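Brikstead Community Help > Charity & Fundraising

First time doing a sponsored swim – how do I ask people for money without being a pain?

Posted by marly_k, Nov 26, 2020

Hi all! So I've gone and signed up for a sponsored swim for the cat and dog rescue on Phillips Road. It's in March, you do 90 lengths of the pool in your own time over one session, and I can currently do 34 before I have to hang on the side and rethink my life. The swimming part I can work on. What I'm dreading is the asking. I have a page set up with a goal on it and so far there are exactly two donations and one of them is my mom.

I work in a small office and people there have already been asked for a bake sale and a school raffle this fall. My family is spread out and I only talk to half of them. Do I just post the link and hope? Do I message people one by one? And is it weird to put in my own money first so the page doesn't look so sad? I've never done any of this and would love to hear from anybody who has.

Gwion Gronow

I've done five of these now (three runs, a bike ride and one very cold walk) and the thing that works best for me is messaging people one at a time. Posting a link gets you likes. A short message with the person's name in it gets you donations. Mine usually goes something like "Hey Dan, I'm doing a swim for the rescue where we got Biscuit, here's the page if you feel like chipping in, no worries at all if not." Then leave it alone! I send one reminder the week before and one thank-you after, and that's it.

Yes, put your own money in first. I always do. People look at what's already there and give something close to it, so if the top donation is a dollar you'll get a lot of dollars. Ask your most generous relative early for the same reason.

For the office I'd skip the email to everyone and stick a paper sheet up in the break room where people can sign if they want to. My old place had 17 names on it by the end and I hadn't spoken to most of them about it. Also check whether your employer matches donations, because mine did for two years before I found out, and I'm still annoyed.

Oh, and post about your training, even the bad days. "Did 34, swallowed half the pool" is a better post than another link. People at the rescue will probably send you a picture of one of the animals to use if you ask nicely.

tess.pool.lady

What Gwion said about the messages. I'd add, ask for an amount per length as well as a flat amount, some people like that better. But tell them the total up front!! My uncle pledged a dollar a length and thought it was going to be 20 lengths. He paid but it was a long Thanksgiving.

On getting to 90, go slow and rest every ten. You've got plenty of time.

kovetti_fan

my sister did one for Gilik House and just asked everyone at her gym. think she did fine. good luck 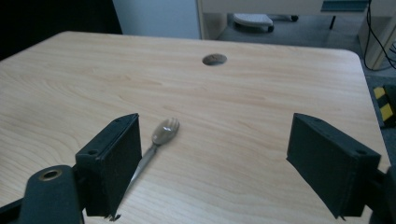
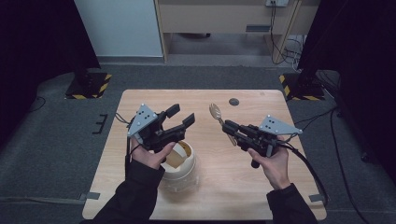 Light wood tabletop, two views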